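The Snug at Flullgate

By October the architects had stopped calling it a pub. It was a room for lingering, with a counter.

I had inherited the place from an aunt who believed in brown. Brown benches, brown walls, a brown carpet that had once been red and had given in. Sixty-four people could sit down in it and not be able to find each other. I wanted new lavatories and somewhere to hang a coat. What I got was the firm of Manley Wei, who came as a pair and spoke in turns, like a cuckoo clock with two birds.

Manley stood in the snug with eyes closed and said the building was holding its breath. Wei said it might be the drains.

They went away and came back with three schemes. The first was called Hearth and had no fireplace. The second was called Tide, Flullgate being a mere forty miles from the sea. The third was called Bretov, after a chair, and when I asked to see the chair I was told it was more of an attitude. It cost the same as a chair, and then the same again.

I chose Bretov. I'd like to say I was bullied into it, but I had read two magazines in a dentist's waiting room and thought I knew what I was doing.

The regulars were moved into the back bar for the duration and took it as an evacuation. They brought their own cushions. Through the wall came sawing, then no sawing for a fortnight, then a great deal of sawing at once. The brown went out in lumps. Under the carpet was another carpet, and under that was a very decent stone floor, which Manley admired for most of a morning before having it covered in cork.

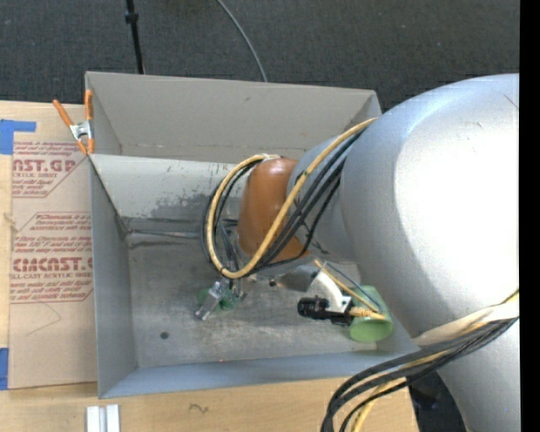 My aunt would have had the lot of them up a ladder with a tin of varnish by now, was the view of the corner table, and what was a person supposed to lean on in there, with the walls all curved like that?

I passed this on to Wei, who wrote it down. A week later a leaning rail appeared on the drawings. It was oak, waist high and ran the length of the snug, and on the invoice it was described as a gesture.

We opened in the rain. The regulars filed in with their cushions and looked at the cork, the curved walls and the lamps that hung too low for anyone with a hat. They said nothing for the length of a pint. Then they went to the rail, all of them, and leaned.

Manley was close to tears and said the room had breathed out.

Wei went to have another look at the drains.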